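Neues aus der Robotik-AG: Wir stapeln Seifenschalen

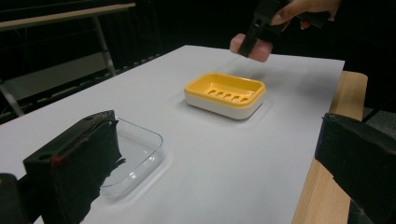 Gelbe Schale, durchsichtige Schale und die Greifer aus der AG am Papiertisch.

Ich wollte mich eigentlich kurz fassen, aber dafür ist in den letzten Wochen zu viel passiert! Seit August arbeitet unsere AG am Projekt Gomen, und wer mittwochs nach der sechsten Stunde bei uns vorbeischaut, hört erst mal eine Menge Diskussionen über Seifenschalen. Ja, Seifenschalen. Die Aufgabe klingt harmlos: Schale greifen, anheben, in eine zweite setzen, loslassen. Mit der Hand macht man das nebenbei beim Zähneputzen. Mit zwei Greiferfingern ist es eine ganz andere Nummer, das kann ich euch nach drei Nachmittagen Selbstversuch versichern (mein Handgelenk auch).

Wir führen die Bewegungen zuerst selbst mit den Handgreifern vor und nehmen sie dabei auf. Aus diesen Vorführungen soll unser Arm, den wir Lavia getauft haben, später lernen. Mehr als 400 Durchgänge haben wir inzwischen im Kasten. Sowmya Nambiar aus der Elften hat sich durch sämtliche Aufnahmen geklickt und die unbrauchbaren aussortiert, vor allem die, bei denen jemand mitten in der Bewegung zu reden angefangen und dann vergessen hat, wo die Schale hin sollte. Das war meistens ich.

Schwierig ist vor allem die durchsichtige Schale. Auf dem weißen Papier verschwindet sie fast, man sieht eigentlich nur den Rand ein bisschen glänzen. Bei der gelben gibt es das Problem nicht, die leuchtet einem ja regelrecht entgegen. Gilles Langlois hat deshalb vorgeschlagen, das Papier gegen dunkles zu tauschen. Die halbe Gruppe war sofort dafür, die andere Hälfte fand das geschummelt, denn beim Wettbewerb in Sastgate wird auch auf hellem Untergrund gearbeitet. Wir haben uns geeinigt, beides auszuprobieren, und ich bin wirklich gespannt, wie groß der Unterschied ausfällt.

Ein kleines Kapitel für sich ist der Schaumstoff an den Fingern. Ohne Polster rutscht uns der glatte Rand weg, mit Polster hält er deutlich besser, dafür franst das Zeug aus. Wer zu Hause noch Reste von Moosgummi oder einer alten Isomatte hat: immer her damit, am liebsten dunkel und nicht zu dick! Einfach im Werkraum in die Kiste mit der Aufschrift "Gomen" legen.

Bis zu den Ferien wollen wir noch Durchgänge mit schräg stehenden Schalen sammeln und danach Lavia zum ersten Mal allein an den Tisch lassen. Ob das klappt, erzähle ich euch in der nächsten Ausgabe. Wer vorher selbst mal greifen möchte, kommt am Mittwoch um 14 Uhr in Raum 31. Vorkenntnisse braucht ihr keine, auch Fünft- und Sechstklässler sind willkommen, und Eltern dürfen gern mitprobieren. Bitte bringt nur etwas Geduld mit, wir haben nicht genug Greifer für alle gleichzeitig.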